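Open day at the Vanach workshop, pictures

Posted 2021-01-29

Quick page before I lose the whole evening to it. Went over to see the cloth handling demo, stayed way longer than planned. Proper write-up maybe later, maybe not. Robel Mamo ran the table, Anca Dumitrescu did most of the talking. Click through if your on a slow connection, I didn't shrink anything.

The red 23 garment, part one:

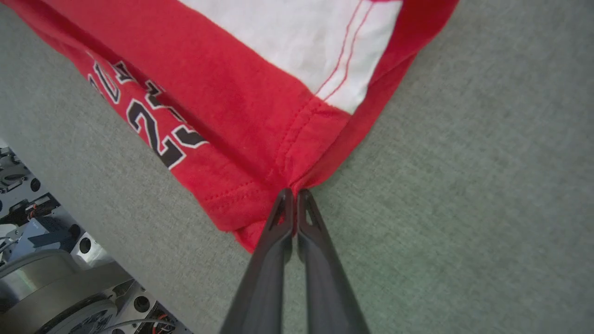

Corner pinch at the hem. Just the fingertips on it. 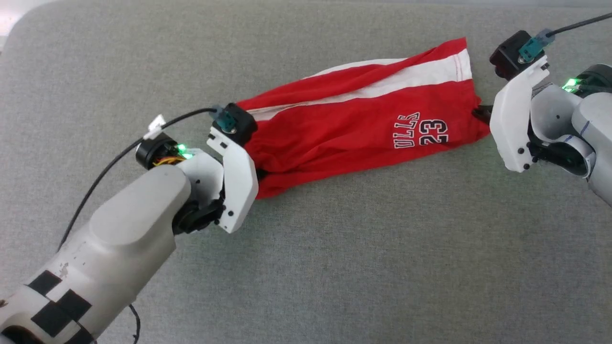 Two arms, one at each end, cloth all twisted up between them. "ULLS" over the 23, rest of the word lost in the folds.
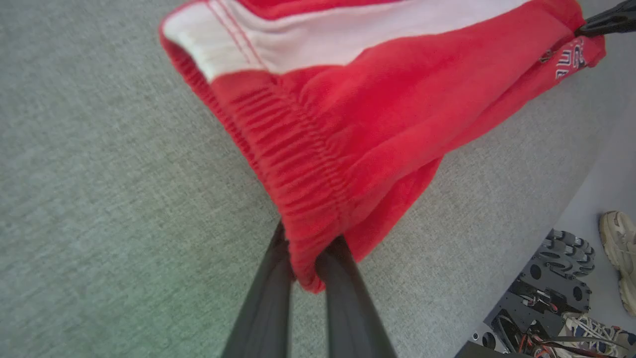 Waistband side. All those tight little gathers, and the far end held up in the corner.

What they told us

Notes off the back of my program, so excuse the order.

Cloth is the hard one. Anca's line was that a box is the same box every time you pick it up and a pair of shorts never is. Makes sense once you hear it. Corners and hems are what they go for, edges of anything really.

The project is called Bivura. Started last April with dish towels, moved on to clothes when the towels got boring (Robel's word). They've logged 964 practice runs so far. Of those 381 were on sports clothes, slippery stuff mostly, and Robel says he would take a bath towel over a basketball jersey any day.

Why the gray cover on the table? Somebody asked. Bare tabletop and the fabric skates around, felt-type cover and it stays where you drop it. Also fingers can press down into it a bit without jamming. Cheap fix, they tried three others first.

Speed. Slow. Nobody there pretended otherwise. Gemechu Gebreyes asked when he could have one for his laundry room and got a very long pause, then a laugh.

Q and A bits

Desta Negussie wanted to know about kids clothes, the really small ones. Not yet, fingers too big for baby socks. They have a narrower set drawn up, no date on it.

What happens with buttons. Bad things, apparently. Zippers are fine.

Does it know what its holding? Sort of. It knows fabric from not-fabric and can usually find an edge. Shirt versus shorts is the next job.

Does it learn by watching? Partly. A person guides the arms through the motion over and over, then the software has a go. Anca said the boring part is the over and over.

Turnout and so on

70 signed in at the door, good for a cold night. Coffee from Raju next door, very strong, gone by the halfway point. There was a second table at the back with the Fadirero sorting belt but it was packed three deep and I didnt get near it. If anyone has pictures of that please send them and I'll add a page.

Thanks to Ibsa Weldu for the ride home and for holding my coat.

Getting there next time

Side entrance, not the front, front is locked after 5. Parking is on the street only. Kids ok if you keep them behind the tape. They're talking about another one in April, will post when I hear. Bring your own odd piece of clothing if you like, Robel said he'd take requests, no buttons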